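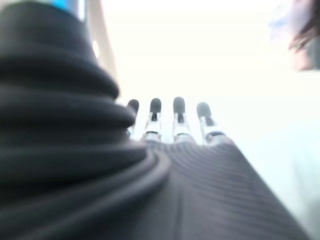

A Flat Sheet and a Free Afternoon

Home Features Bedroom Kitchen Laundry Back issues Subscribe

28 May 2018

Ramil Lumbao made beds for a living before he started selling sheets. He worked at the Custine, a hotel of 97 rooms, and he still folds a corner the way he was taught there. His linen shop, Stastell, stocks white and very little else.

"People ask for gray, and I tell them where to buy it," he says. "White can be washed hard. You can replace one piece and it still goes with the set."

Most of his customers come in asking about thread count. Lumbao would like them to ask about size first. A sheet that is too short pulls out at the foot by morning, whatever the weave. His advice is to measure the mattress with the topper on, then allow enough at each side to tuck under with a flat hand. On a deep mattress that usually means going up a size.

As for thread count, he sells a 200 cotton percale and sleeps on it himself. It feels crisp for the first few washes and softens after that. It also creases. He has stopped apologizing for this. Anyone who minds can iron the top third, the part that folds back over the blanket, and leave the rest alone.

Changing a bed goes faster from the foot than most people expect. Lay the sheet across the mattress with the wide hem at the head. Let it hang on all sides before you tuck anything. Take hold of an edge and pull toward you until the middle crease of the fold runs straight down the bed, then go around and check the other side. Tuck the foot. Lift the side edge a short way up from the corner, lay it on top of the mattress, tuck what hangs below, and bring the rest down.
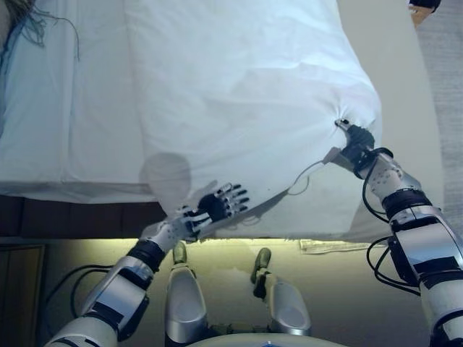
A white sheet hanging in loose folds over the side of the bed, with one edge pinched and pulled to a point.

The wrinkles in the middle come out last. Lumbao smooths them from the center toward the sides with his palm – never with the fingertips, which only move them along. If they stay, the sheet is probably caught somewhere under the mattress.

He keeps 4 sheets for each bed at home. One is on, one is in the wash, and the other two are on the shelf, folded with the hems inside. New ones go to the bottom of the pile so that they all get used.

The Magagula mill supplies his percale and Cositz makes the heavier sateen, which he recommends for cold bedrooms. Both shrink a little in the first wash. Dry them on low, take them out before they are fully dry, and put them straight on the line or over a door.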